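Interior doors rub after summer humidity. Plane them now or wait?
Home Maintenance, Lorport Residents' Help Board
Posted Mon 14 September

Carola Lenz
Our residents' association is responsible for 12 interior doors in a building completed in 2000. Since the summer, 2 of them have rubbed against the frame on the handle side. The manager has proposed planing both this week. Members would like to know whether this is advisable before the heating season. The hinges have been tightened.

Jolán Bakos
It is advisable to wait. Wood takes up moisture in humid weather and swells across the grain. A door planed in September may show an uneven gap by midwinter. Please proceed as follows.

Mark the points of contact with a pencil.
Check the top hinge for worn screw holes. A longer screw into the stud will often draw the door back into line.
Inspect the strike plate and latch, and confirm that the lever returns fully when released.
Measure the gap again once the heating has been on for several weeks. 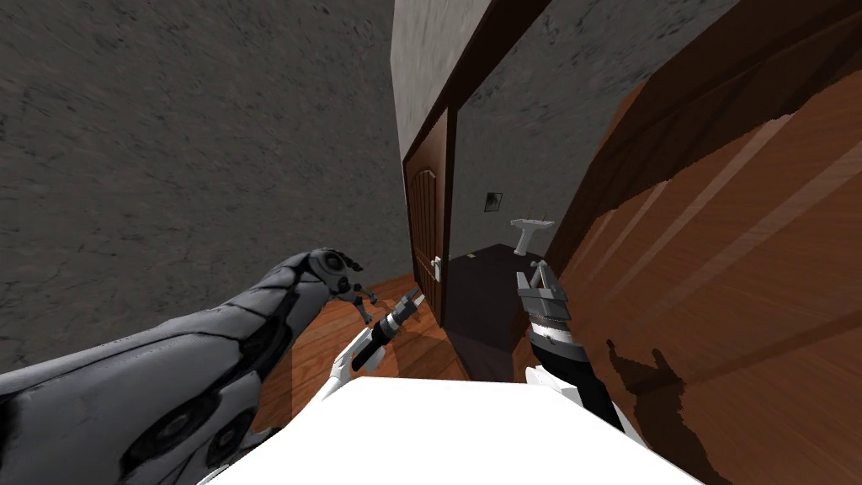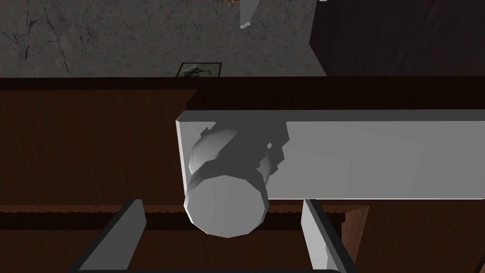
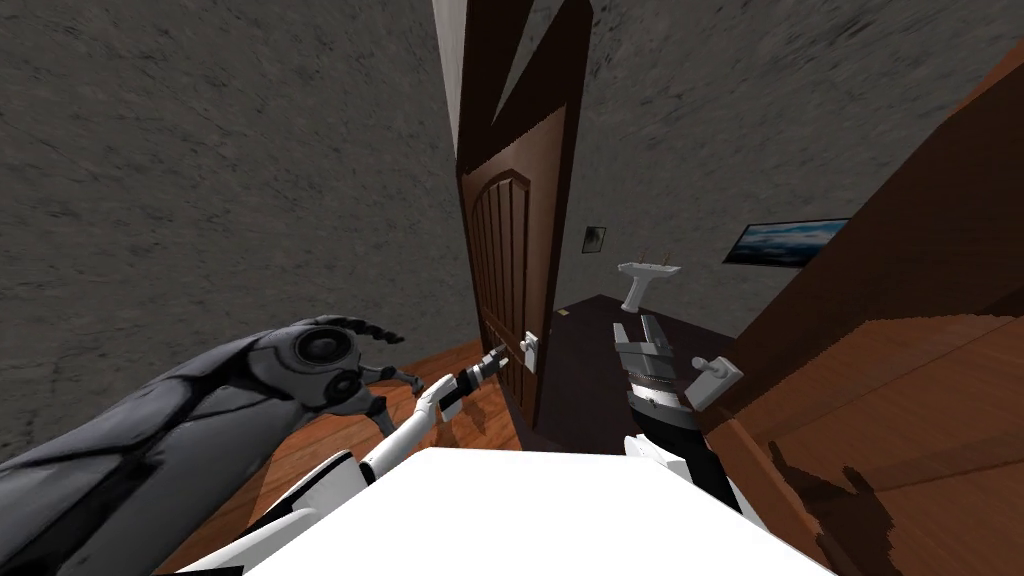

Last picture: silver lever handle on a brown wooden door.

If planing is still required, remove the door, work from the corners inward, and seal the bare edge the same day. Unsealed edges are the usual cause of a repeat complaint.

Böttcher
Candle wax on the edge. Ours in Andport has been fine with that.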